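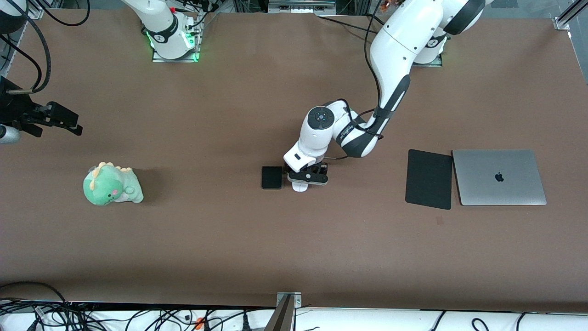

A stop button is not a safety plan

Monday, just before lunch, and the left arm on the Vovlow bench carried on moving after the software said it had stopped. Only 18 centimetres. Slow too. But the screen said IDLE and the arm plainly wasn't, and someone was reaching across for the phone.

No one hurt. So it goes in the log as minor, and that's what bothers me. We had 286 clean runs before it and people treat that number like a guarantee. Its not. It's 286 times we didn't look.

Think what these benches are for. Tidying a desk — a laptop, a mouse on its pad, everyday stuff.

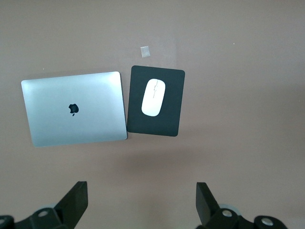

People reach for everyday stuff without thinking. Of course they do. Nobody reaches into a press like that.

Cendard want to patch the status message. Fine, patch it. But I'd want power cut at the arm, a hard switch, seperate from whatever the screen believes. Costs a bit. Slows the day down. Do it anyway, and before the next run, please, not after the review.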